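Home | Notebook | Bench | Tables | Parts | Contact

June 8, 2026

Folding table, Karnero, second prototype. Work on the wheels and the hinge.

Dzintra Šimkus brought the new casters from Ozoliņš in the morning. They are softer than the old ones and the table rolls with much less noise on the hall floor. The brake lever is still too stiff for a child. I could close it with my foot but not with my hand. I will ask for the weaker spring.

Hinge test: we made 60 cycles by hand, open and close. After that the gap between the two halves was the same as before, but the left leg frame stands 3 mm lower than the right one. I think the bolt hole is cut too wide – Lies thinks it is the weld. We will take the leg off and measure before we argue more.

Bounce: I dropped the ball at 5 points on each half. Near the net the sound is dull on the left side. Under this place the glue line of the frame is not complete, I could push a thin card inside. The Heltado glue needs longer under the clamps than we gave it. Next top stays in the clamps for the night.

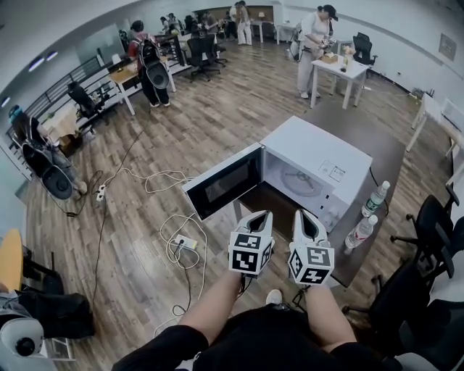
The net post clamp is the old type and it left a mark in the paint again. Lies Leemans has some rubber pads from the Harnivance order which did not fit there, maybe they fit here if we cut the corner. To try.

Long test is planned for July, 1,000 cycles on the rig. Before it I need:
– new bolts for the left leg
– weaker brake spring
– a counter for the rig, the old one jumps

Question for Dzintra: is the edge of the playing surface painted before or after the frame is glued? On this one the white line has a small step at the middle joint, and you can feel it with the finger.

Left leg is on my bench, please do not put it back yet.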